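Mistport Residence Hall Opens Shared Shelving Program to All Rooms

Residents of the Mistport hall will have access to open shelving and hand baskets in every furnished room by the end of November, the housing office announced on Friday. The program replaces the closed wardrobes that had been in use since the building opened and is intended to make small everyday items easier to find and put away.

Each room is to receive one white shelving unit divided into square compartments, together with a basket for carrying items to and from the shelves. The units were supplied by Ladefoged, and assembly was carried out by Menitz under an existing maintenance agreement. The housing office has set aside $700 per room for the work, of which $100 covers baskets, replacement pegs and other small parts.

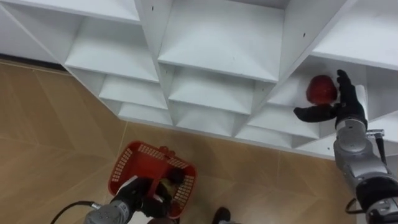 The office selected open compartments after a review of how residents stored fruit, sports items and other belongings that are used daily. Under the new guidelines, food kept in a room should be whole and unpeeled, and it should be placed in a compartment of its own. Cooked food and opened packages must still be stored in the shared kitchens on each floor.

Residents are asked to leave the units against the wall where they have been installed. Shelf heights may be changed on request, and requests are handled at the front desk until 6 p.m. on weekdays.
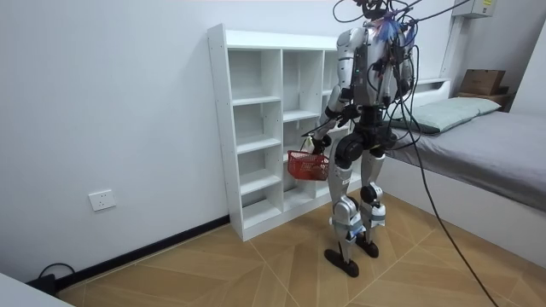

Furnished rooms will otherwise keep their present layout. Beds will remain where they are, and no flooring work is planned. The shelving stands close enough to the bed that items can be reached without crossing the room, and the small red baskets have perforated sides, so the contents can be checked at a glance. Baskets should be returned to the room after use and may not be left in corridors or stairwells, where they would obstruct the exits.

The office has also published a short guide to putting belongings away. It recommends carrying items to the shelves in one trip, placing round objects toward the back of a compartment, and reserving the lowest row for shoes and heavier articles. Printed copies of the guide, 500 in all, are available in the lobby.
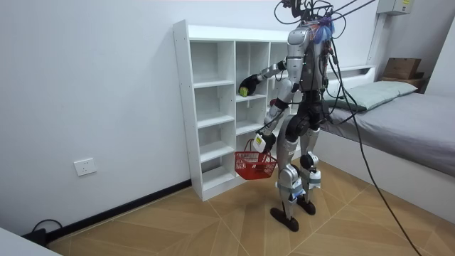

Randi Bråten welcomed the change but asked that the lowest row be left to each resident's own judgment, noting that those who have difficulty bending may prefer to keep it free. She also requested that the guide be issued in larger type.

The housing office confirmed that both points will be considered before the next printing. Rooms in the Olov wing will be fitted last. Residents there will receive written notice before work begins and are asked to empty their wardrobes by 8 a.m. on the day of installation.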